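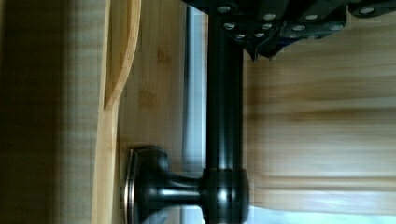
Wrist camera view, drawer handle, gripper over the rod. Attached by Sayaka Hirano.

Ticket: Grasp planner returns wrong yaw on drawer pull
Component: Codus (grasp planning), Grikeo (perception)
Reporter: Sayaka Hirano
Assignee: Yichen Long
Status: Fixed, pending merge
Priority: 2

Summary

On the bamboo organizer drawer, Codus proposes a pull grasp with the fingers parallel to the rod. The expected grasp has the fingers closing across it. The handle pose from Grikeo looks correct in the overlay, so I filed this against the planner first.

Steps to reproduce

1. Load the kitchen counter config on branch april-drawers.
2. Move to the pre-grasp pose from the scene camera estimate.
3. Request a wrist camera refinement.
4. Call plan_pull with the refined handle pose.
5. Compare the yaw of the returned grasp with the yaw before refinement.

Expected: yaw changes by a few degrees at most.
Observed: yaw jumps by a quarter turn in 6 of 100 replayed requests. The other 94 are fine. Same config, same seed.

Comment, Yichen Long, 9:40

Can you attach the scene camera view that goes with this config? The wrist view has the rod and one mount but nothing else I can use to check the drawer axis.

Comment, Sayaka Hirano, 10:05

Attached. Drawer is out, handle on the front face with a bracket at each end. The toaster and the cutting board are both in the collision model. The French press is not, but it is well off to the right of the toaster and I don't think it matters for this one.

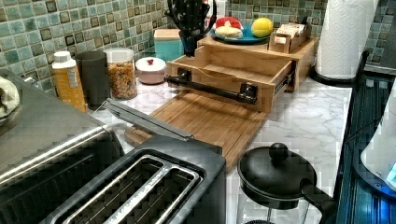

Comment, Yichen Long, 11:20

Thanks. The planner is doing what it is told. The refined pose that reaches Codus already has the wrong long axis. The overlay in Grikeo hides this because it draws the handle as a symmetric box and does not label the axes.

What happens in refinement:

- The segment mask covers the rod, the joint fitting, the short connector arm and the round mounting base as one object. All of it is black, so the mask does not split.
- Principal axes are fitted to the masked points.
- When the gripper sits over the upper end of the rod, that part of the rod is masked out as self. The visible rod gets shorter and the arm plus base weigh more in the fit.
- Below a certain rod length the first and second axes swap.

The gloss makes it worse. Depth drops out along the highlight, and those pixels are all on the rod. I count fewer than 300 valid rod points in every one of the 6 bad requests.

Comment, Sayaka Hirano, 11:45

Could we just reject a refinement that disagrees with the scene camera axis? The drawer axis from the scene camera has never been the problem.

Comment, Yichen Long, 1:30

Yes, as a guard. I would still like the fit itself corrected. Patch is up:

a) Refinement takes the scene camera axis as a prior and only searches within 5 degrees of it.
b) If valid rod points are under 300, refinement updates position and leaves orientation alone.
c) The overlay now draws the long axis as an arrow.

Comment, Sayaka Hirano, 3:15

Replayed the same 100 requests with the patch. No yaw jumps. Position residuals are unchanged. Item (b) triggered on the 6 requests that failed before and on no others.

One leftover — the log line for (b) prints at debug level. Please raise it to warning so it appears in the Tekon run report.

Comment, Yichen Long, 3:30

Log level changed. Splitting the mask at the joint fitting goes in a separate ticket against Grikeo. Merging once the build passes.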